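My mother owned one good tablecloth and it came out twice a year. I own none, and I have people over every Tuesday, and I think these two facts are related.

The Tuesday thing started in January, when I read an article claiming that adults need regular contact with other adults. I had been getting by on the guy at the pharmacy. So I sent a message to everyone in my building whose number I had, saying there would be soup at seven and they could come or not. Three came. One of them was there to complain about my bike in the hallway, but he stayed for soup.

I make the same thing most weeks, a tomato business with too much chili in it, out of a dented pot I bought secondhand from a place called Egan that has since closed, I assume from selling pots at that price. The recipe is from Zainab Akpan on the second floor. She wrote it on the back of a gas bill and left out every quantity. When I asked how much cumin, she said "until it's right," and I have been chasing right ever since.

The rules are few. Nobody brings a dish. Dishes lead to other dishes, and then someone has a sign-up sheet, and by spring you are running a small catering firm without pay. You can bring bread. Gyula Somogyi brought a cake once and was thanked very coldly.

The record is 13 people, in an apartment with 9 things to sit on if you count the laundry hamper. It was a terrible evening for conversation and the best one we've had. Somebody's nephew fell asleep in the coats. Mererid Wogan explained her divorce to a man who had come up to read the meter (he'd finished reading it, but he did not leave).

What I had not planned for was the after. Seven to nine is company. Nine to eleven is me and the sink, listening to a radio play about a lighthouse. My mother used to wave guests away from the kitchen as if it held state secrets, and I've inherited the wave. People offer, I wave, they go home, and then I stand there resenting them. I'm told this is a choice.
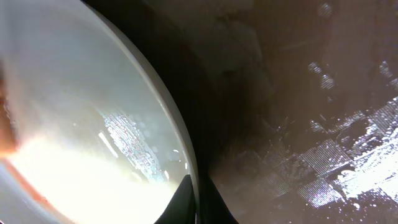
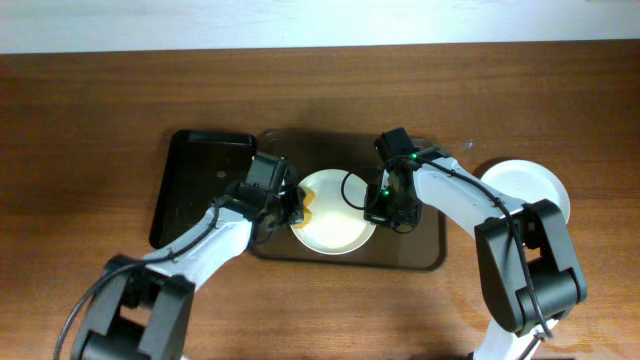 Plates and trays, one stage or another.

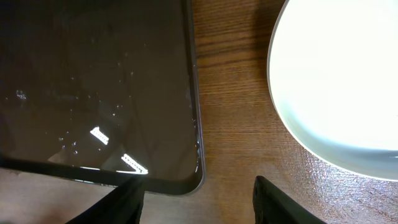
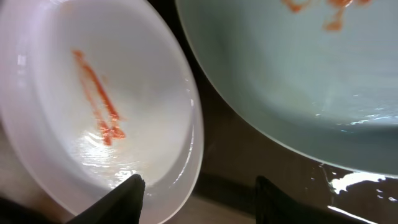

Tadhg Madigan wrote in after my last post to say I have the whole thing backward. In his view the washing up is the party, and the soup is just how you get people to stay for it. He has hosted a Friday supper for 15 years and says all the real talk happens with a dish towel in hand, when people have something to look at besides each other. He also says I should let the man bring his cake.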